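Pranirside bench notes - tray and bottle layout

1/ The aim this month is modest: fix one layout for bottles, jars and a tray, then stop changing it. Flat top, plain walls.

2/ The tray goes down first. All spacing is measured from its near edge. If the tray shifts, every other number shifts with it, and the log for that day is worthless.

Share 5 · Print · E-mail

3/ Tall items and short items get separate rows. A jar standing behind a bottle is awkward to reach and easy to knock. Minimum gap between neighbors is 62 mm, center to center.

4/ Dark tray on a white top is deliberate. The rim is easy to find at a glance. A white tray on the same surface took far too long to square up.

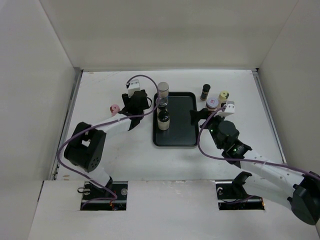
Black rectangular tray with the small group of bottles and jars, white tabletop.

5/ The top has picked up scuffs toward the back edge. Cosmetic so far. I do not use them as reference marks, tempting as it is.

6/ Fill levels: the 300 ml bottles are filled to the shoulder for weight tests. Half-full bottles tip differently and belong in their own log.

7/ Labels are logged under Fiton for bottles and Pai for jars. Lids are a separate column. Do not merge them - I did in August and spent an evening splitting 3633 rows.

8/ Wipe the tray before the top. Reset takes five minutes if the row order is written down first.

9/ Next: the same layout with the rows swapped. Spacing sheet goes up on Flirkier when the second set of measurements is in.

Share 62 · Comments 5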